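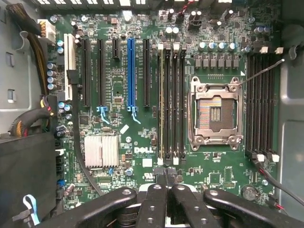

A Dell board with its CPU socket open, at the Flullwood bench.

Bench repair technicians wanted to work alongside robots (part-time, paid)

Panaveck takes in used office computers, strips them, tests the parts and puts working machines back together. Most of that is still done by hand. Since February we have been trying to find out how much of it a robot can do, and we need people who know the work to help us.

Where things stand: the robots can pull a side panel, lift out a drive and sort screws by size on most days. They are slow at all three. Unplugging a power connector with a stiff latch goes wrong about as often as it goes right. Memory modules come out fine and go back in badly. Nothing we have can be trusted to set a processor into its socket without a person standing by. Cables are the worst of it, as they never lie the same way twice.

We are not hiring to replace bench staff, and we are not claiming the job will look the same in five years. We would like to know which steps a machine can take on now and which should be left alone.

What you will do
Guide a robot arm through teardown and reassembly by hand controller
Do the same steps yourself at the next bench for comparison
Write a short note after each failed attempt saying what went wrong
Tell us when a task is set up in a way no technician would do it

What we ask for
At least 2 years of desktop or server repair, paid or not
Steady hands and patience with repeated work
Able to lift 50 pounds, with help available for heavier cases
Clear written English
No robotics or programming background needed. Training takes one shift.

Hours and pay
Shifts run 8 hours with a paid lunch. You can take one to three shifts a week. Pay is $34 an hour, including training. The bench is at our Flullwood shop, ground floor, with parking behind the building. Remote work is not possible.

A second track
Grusteo, our partner on the household side, is looking for people to do the same kind of work with dishes, laundry and shelf tidying. Repair experience is not required there. Write "Grusteo" on your application if you would like to be considered for both.

How to apply
Fill out the form on our careers page under the project name Jia. List the kinds of machines you have worked on and the days you are free. A resume is welcome but optional. Applications close Friday at 5 p.m. Selected applicants will be asked in for a paid trial shift.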